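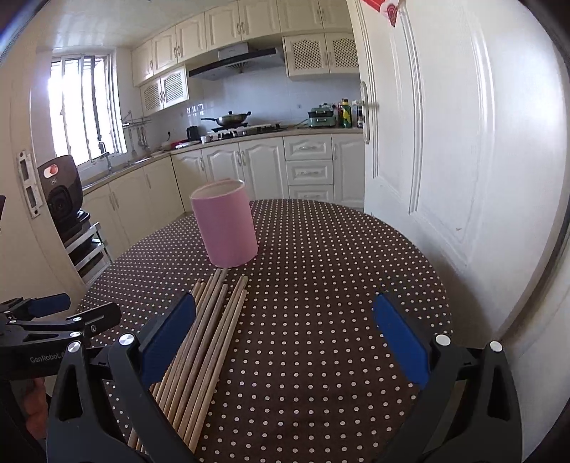 Sticks first, she thought. Get the sticks in the pot and the rest will follow.

The van from Hurketti was due at four. It was gone three already and the kitchen still looked lived in. Kettle, tea towels, the drawer with the string in it. And the polka dot cloth, brown with the little white spots, which her mother had bought in Akulby one December and never once ironed.

Leave the cloth till last. You wrap the plates in the cloth. That was the rule, three moves running.

She scooped up a handful of sticks and they went everywhere, of course they did. One rolled under the rack. She got down on her knees for it and found a clothes peg, a dried pea and a postcard from Sastley with the corner chewed off. Lovely weather, wrote somebody. Back Tuesdy. The pen had run out halfway through the name.

She put the postcard in her pocket. Then took it out and put it in the box marked KEEP. Then back in the pocket.

Twenty past.

The pink pot had lived by the sink for as long as there had been a sink. Spoons at first, then paintbrushes, then for a whole winter a single dead tulip. The sticks were her father's idea. He was going to build a kite, a proper one, with a tail. He bought the sticks and he bought the glue, and he laid it all out on the table just like this and talked about wind until supper. Then supper needed the table.

So, sticks in a pot. Flat 12, top floor, plenty of wind up there. No kite.

The phone went. The man from Hurketti, wanting to know was there a lift. No, she said. He breathed out for a long time. It would be 600 on top of the deposit if they had to carry the wardrobe down, he said, and she said what wardrobe, and he said it says wardrobe here. Number 101, he said, Lloyd Street. She said this is Lloyd Court. Silence. Paper moving about. Right, he said. Right. Give us an hour.

An hour!

She sat down. Did not mean to, just did. The light was coming through the bars of the window the way it did in the afternoons, and the tap needed a wipe, and there was nothing she could usefully do about a van on the wrong street.

She picked up two of the sticks and laid one across the other. It wobbled. She held it with her thumb.

Where was the string? Drawer. Was the drawer packed? Half packed. She tipped it out over the worktop — batteries, a candle stub, takeaway menus, string.

Round once, round again, pull. It held, more or less. Crooked as anything.

For the sail she would want something light. Paper, or an old pillowcase. She looked at the boxes, all taped, all labelled, none of them saying pillowcases. Then she looked at teh tablecloth.

Too heavy. It would never get off the ground.

She went to find the scissors.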